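Sorting Bench Notes and Recordings - README
Posted 4 October 2026 by the packing floor team, Grametti, Sturnham site

Welcome, and thank you for reading this before opening the folders. It started as a page for the people who work on our floor and grew into the card that goes with the recordings, so it wanders a bit between the two.

What this is

The set holds 1000 short recordings from the arm at the sorting bench, along with the shift notes written by the people who work beside it. Grametti packs small foam goods for schools and play centers - blocks, letters, stacking shapes - and for years all of the color sorting was done by hand at one long table. The arm now takes a share of that work. We call the whole project Plakilier, a name that came out of a lunch break and stuck.

The recordings come from the camera at the wrist, so you will mostly be looking past the fingers of the gripper at whatever is on the table. We kept the practice runs with just a block or two as well as the busier ones, and we would ask you not to skip them. New operators learn more from a quiet table than from a crowded one, and most of our early notes were written over runs like these.
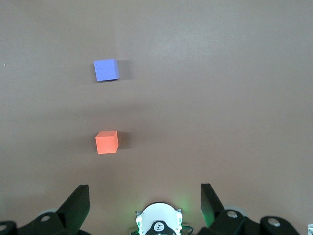
Side faces matter more than we expected when we began. A block's side is darker than its top, and under the lamps we used at first the arm could treat one block as two different colors. The sorters had been dealing with this for years by tilting a block toward the window, and it was one of them who suggested we write down how the light fell at the start of every run. You will find that in the notes column called "light," in whatever words the person liked to use. Please don't tidy them up!

How the job has changed

This is the part people ask about most when they visit, so it gets a long answer. Before the arm, a sorter stood for most of a shift and handled every block. Now each sorter looks after the bench for part of the day and spends the rest on inspection, repairs to the trays, and packing the mixed sets, which the arm does not touch. No one's hours were cut when it came in, and that promise is written into the site agreement.

It hasn't all been easy, and we would like to be fair about that. Some of us miss the old table, where you could talk all morning with your hands busy. Looking after a machine asks for a different sort of attention, and it is tiring in its own way, so turns at the bench are kept to 15 minutes when someone is new. Sore wrists come up much less in the shift notes than they used to. Boredom comes up more.

What is in the folders

runs - the recordings, split into 3 groups: practice, regular and stopped.
notes - the shift notes, typed up from the paper book, spelling left alone.
labels - block color and where the block was meant to go, for 400 of the recordings. The others have no labels yet.

The stopped group holds every run that a person ended by hand. We didn't sort these by cause. Often the note just says "didn't like the look of it," and we think that is a perfectly good reason to press the button.

Known gaps

Labels were made by our own sorters between other jobs, so they come in bursts, and pale colors get more disagreement than strong ones. Where two people disagreed, both answers are kept. Nothing from the night shift is included. The Nuttall building has its own bench with different lamps, and its recordings will be added in November if the notes are typed up by then.

Using it

You are welcome to use the set for teaching, study, or planning a bench of your own. If you quote from the shift notes, please quote the whole entry. People wrote them at the end of a long day and they deserve to be read in full.

Questions and corrections: leave a message for the packing floor team at the Sturnham front office. © Grametti. Back to top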